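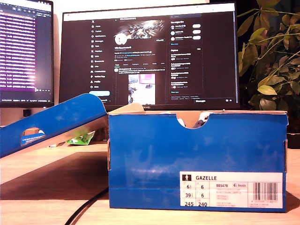
Boarding and Day Care at Hullgate Kennels: Your Questions

We get a good many phone calls in the run-up to August, and Britta and I seem to answer the same things over and over (happily, I should add!), so I've put them all down in one place. If yours isn't covered, call after 4 in the afternoon when the dogs are settled and one of us can hear you over the barking.

Do you take puppies?

We do, once they've had all their shots and your vet is happy for them to mix. Very young ones stay in the house with us for the first night, because the kennel block can feel awfully big when you're small and missing your family.

What should I pack?

Their usual food, in portions if you can manage it, plus any medicine in the original packaging with your vet's instructions. A blanket that smells of home is lovely. Please don't wash it first! We have bowls and beds in every size, so leave those behind.

My dog eats raw. Is that a problem?

Not at all. We have 264 liters of freezer space, and it fills up fast over the holidays, so do tell us when you book and we'll save you a shelf. 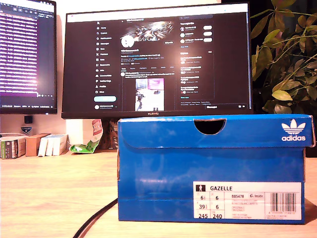
Will my dog be walked with others?

Only if you've said yes on the form and they've met first. Britta Schwerdtfeger does all the introductions herself, out in the long paddock, on loose leads and with plenty of time to spare. Some dogs would much sooner have a quiet wander on their own, and that suits us fine too. Gidey, our own old hound, hasn't wanted company on a walk in years.

How secure is the paddock?

There's 600 feet of fencing, dug in at the bottom, with a double gate at the lane end. If yours is a digger or a climber, tell us, and please don't be embarrassed about it. We'll keep them on a long line until we know their ways.

Can I visit before I book?

Please do. Sunday mornings are best, and bring the dog along so they can have a good sniff around.

Do you board dogs in heat?

I'm afraid we can't, as the runs are too close together. Jeslow Kennels, over on the Brurnano side, has a separate block and may be able to help you.

How do I hold a place, and what if I have to cancel?

A deposit of 20 dollars holds it, and that comes off your final bill. If your plans change, give us a week's notice and you'll have it all back. Less than that and we'll move it to another stay whenever we can.

Shewit Tufa
Hullgate Kennels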